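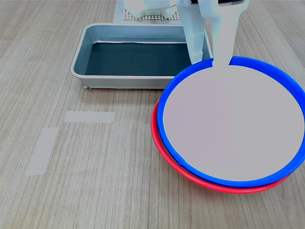
Small thread about learning to bake bread in a second language. I moved to Sketstead in March and my English was from school books, so the recipes were harder than the dough.

1/ First problem is the verbs. Fold, knead, punch down, prove, proof. In my language we use one word for almost all of this. I kneaded a dough that I had only to fold, for 40 minutes. My arms remember it.

2/ Second problem is cups. Which cup? I asked Nele Verstraete from my evening class and she laughed, then she gave me her old kitchen scale. Since then I write everything in grams. 700 grams of flour makes two loaves for us.

3/ "Until it springs back." I read this sentence many times. Back to where? Azlan showed me with one finger on the dough and I understood in two seconds. Some words you must learn with the hand.

4/ The word "crumb" made me lose one evening. I thought it is only what falls on the floor. But bakers say crumb for all the inside of the bread, also when nothing is falling.

5/ I keep a notebook now. On the left page the English word, on the right page what I did and how it tasted. There are 8 pages full. "Tacky" and "sticky" have one page each and I am still not sure about the difference.

6/ Els Jansen asked in the replies which flour. I buy the strong white one from the mill shop in Wurnberg when my cousin drives there. From the supermarket is also fine, only I put a bit less water.

7/ If you are learning too: read the recipe aloud one time before you start. I find the unknown words then, when my hands are still clean and I can touch the dictionary.

8/ Next I want to try rye. The recipe says to leave the starter "somewhere warm overnight." My kitchen is not warm at 10 in the evening, so please tell me where you put yours.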